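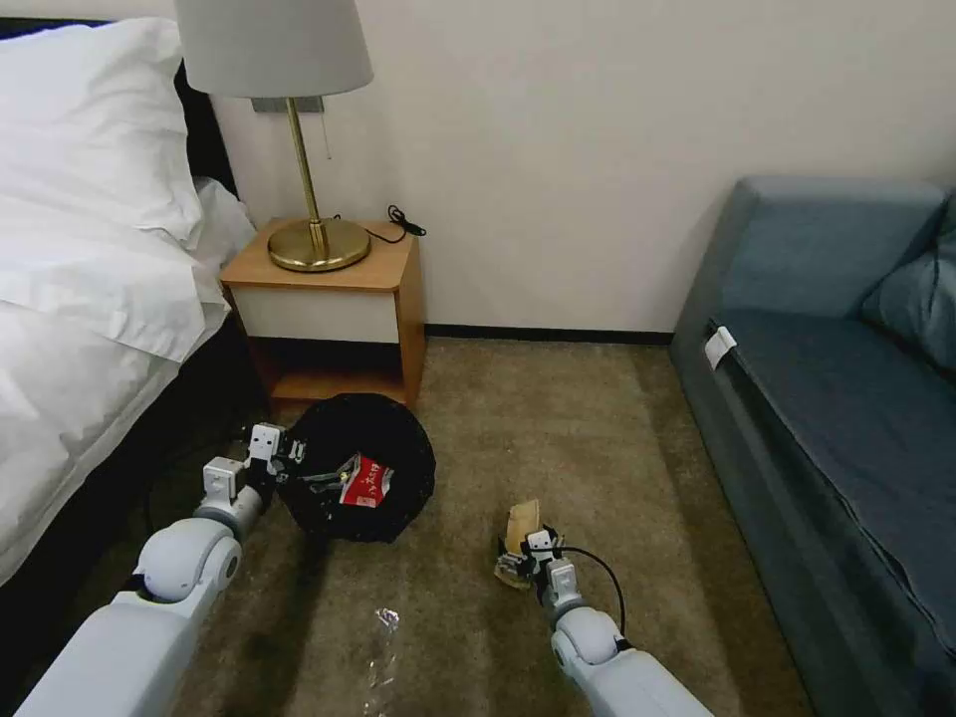
Fluder Tournament Weekend: Frequently Asked Questions

The following answers have been prepared for players attending the annual Fluder board wargaming weekend in April. They should be read together with the tournament rules, a copy of which is sent to each entrant when a place is confirmed.

ENTRY AND REGISTRATION

Who may enter?

The weekend is open to any player who knows the basic rules of the Grakilberg series. No rating or previous tournament record is required. Players under the age of sixteen must be accompanied by an adult, who need not play.

How do I register?

Please complete the entry form and return it to the registrar, Friederike Kleinschmidt. A place is held once the form and the fee have both been received. Forms sent without payment are kept on file but do not reserve a seat.

May I play on one day only?

Yes, but single-day players are not eligible for the main event. They may take part in open gaming and in the afternoon mini-tournament, and should indicate this on the form.

What happens if I have to withdraw?

Fees are refunded in full until the end of March. After that date a refund is made only if the place can be filled from the waiting list. Entries may not be passed privately from one player to another.

THE MAIN EVENT

What format is used?

The main event consists of 6 rounds played on a Swiss system. Players with equal scores are paired wherever possible, and no two players meet twice. Ties at the top of the table are broken first by strength of opposition and then by the result between the players concerned, if they have met.

Which scenarios will be played?

Each round offers a choice of scenarios from a published list of 9. Both players rank the options in secret and the scenario with the best combined ranking is played. Where two scenarios are equal, a die roll decides. The list is sent out with the confirmation of entry so that players have time to study it.

Will the Nolte river crossing scenario be included?

It will, with the revised balance provision. In its original form the defender won too often for tournament use, and the attacker now receives one additional assault engineer squad. The printed card has not been changed, so players should note the amendment on their own copies.

How are sides chosen?

Players bid for sides using the balance provisions printed on the scenario card. If both players prefer the same side at the same level, the side is assigned by die roll and the player who receives it also accepts the provision in favour of the opponent.

How long does a round last?

Times vary with the scenarios on offer and are given in the round schedule. Players who fall behind will be reminded by the tournament director, Gunther Grube. A game still unfinished at the end of the round is adjudicated on the position reached, and the director's decision is final.

Are chess clocks permitted?

Clocks may be used if both players agree before set-up. The director may also place a clock on a game that is progressing slowly.

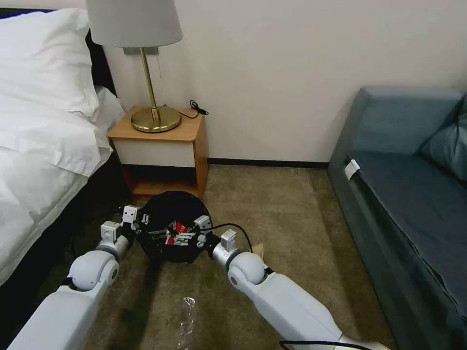

RULES AND EQUIPMENT

Which edition of the rules applies?

The second edition applies in all events, together with the errata issued up to the end of February. Later errata are not used, even if they correct an obvious misprint.

Must I bring my own copy of the game?

At least one player in each pairing must have the necessary maps and counters. A small lending library is available, but it does not hold every module - the Uler expansion in particular is represented by a single copy. Players who intend to choose Uler scenarios are asked to bring their own.

May I use photocopied maps or home-made counters?

Photocopied maps are accepted if they are clear and at the original size. Home-made counters are accepted with the consent of the opponent. Unit values must be legible from both sides of the table.

Are dice towers compulsory?

No. Dice may be thrown from a cup or by hand into a tray. Each pairing should agree before the first turn how cocked dice are to be treated. Precision dice are welcome, provided that both players use the same set.

How are rules disputes settled?

Players should first look for the answer together in the rulebook. If they cannot agree within a few minutes, they should call the rules adviser, Christos Karamanlidis. A ruling applies to the game in which it is given and does not reopen any completed game.

OPEN GAMING AND OTHER EVENTS

Is there anything for newcomers?

Rory Chisholm will run an introductory session on the first morning, using infantry rules only. Places are limited and should be requested on the entry form. Newcomers are paired with an experienced player for a full game in the afternoon.

Can I leave a large game set up overnight?

Tables at the far end of the hall are kept for campaign games and may be left in place for the whole weekend. Please attach a card with the title of the game and the names of the players. The organisers cannot accept responsibility for counters that are moved or lost.

May I sell or exchange games?

A trading table is open during the lunch interval on both days. Items should carry a price and the name of the seller, and incomplete games must be marked as such. Commercial traders should write to Svenja Kuhlmann beforehand.

When will the results be available?

Standings are posted in the hall after every round. The final table, with the win record for each scenario, is sent to all entrants in May.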